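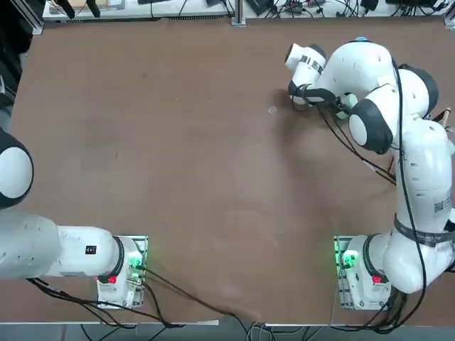
The table with both arms powered, seen from the front edge.

Flurnadska table rig

Setup notes, scripts and recordings for a two-arm table in the Prerklow shared workshop. The repo covers mounting, wiring, startup and the format of the recorded runs. It does not cover the arms' own firmware.

Mounting

Each arm stands on its own metal plate along the front side of the table. Bolt the plate down first, then the base. Check the bolts again after the first 2 hours of motion; ours needed another quarter turn. Keep both bases square to the front edge or the offsets in config/table will be wrong.

Cabling

Cables leave the bases toward the front and drop over the edge to the floor. On the arms, leave enough slack at the gripper for the last joint to turn fully. We tried tight ties on the upper links and pulled a connector out, so leave the loops — they look untidy but they move well.

Startup

Clear the table. Switch on the left arm, then the right, and wait for green on both bases. Run start_bunnag from the scripts folder. It homes the arms one at a time and takes up to 50 seconds. Keep hands off the table until it prints READY.

Recordings

The runs folder holds six sessions of single small-part pickups, right arm only. Each session has joint positions, gripper state and head camera images. Session four has a gap in the gripper log and should be skipped for training.

Known problems

Scuffs on the tabletop confuse the part finder under the evening lights. Use the jena branch, which has a higher threshold.
The left arm drifts if it is left parked overnight. Home it again before use.

Table bookings are on the workshop sheet. Sunday is kept free for repairs.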